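Search this site Enter keywords Go

4.2 Emptying the bin

Of all the chores in the Fekthorpe trials, emptying the bin was the one we expected to find easiest, and we were rather fond of it for that reason. Anyone who has lived in a house knows how it goes: you lift the bag, you tie it, you carry it out and you put in a new one, usually while thinking of something else entirely. The Zesine arm, working from the Grallero planner, managed the carrying very well. It was the part before the carrying that gave us trouble, and we would like to dwell on it a little.

Over the summer we logged 719 attempts across 6 homes, and 458 of these ended with the rubbish out of the bin and none of it on the floor. That is a good deal better than we had dared to hope in August, though a household would soon grow tired of such a helper. Most of the failures came from soft, shiny wrapping, which the depth sensor reads poorly and which changes shape the moment it is touched. Stiff card was far kinder to us. Where the two lay together, the planner tended to go for the card and drag the wrapping up with it.

The place where a bin is kept matters too, and more than the earlier Zapata study allowed for. People like to tuck their bins into corners and behind doors, quite sensibly, and this leaves an arm very few directions from which to come down (Figure 7).

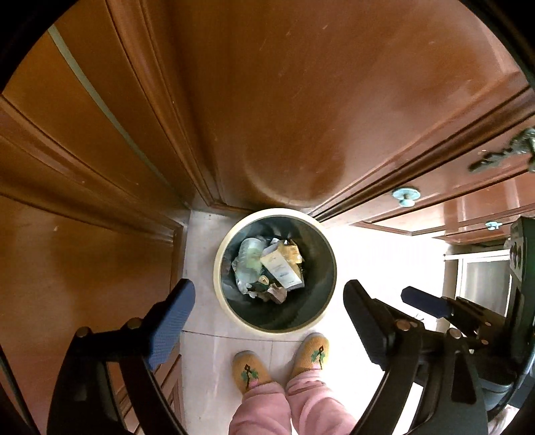 Figure 7. A round bin in the corner between a door and a wall panel, with a crinkled wrapper and a small box among the contents.

In corners of this sort we limited the arm to a straight approach from above and cut its speed to 70 per cent. The runs took longer, but scrapes against woodwork became much rarer, and we kept the setting for the sweeping trials in Section 4.3.

Contact the authors | Copyright and reuse | Back to top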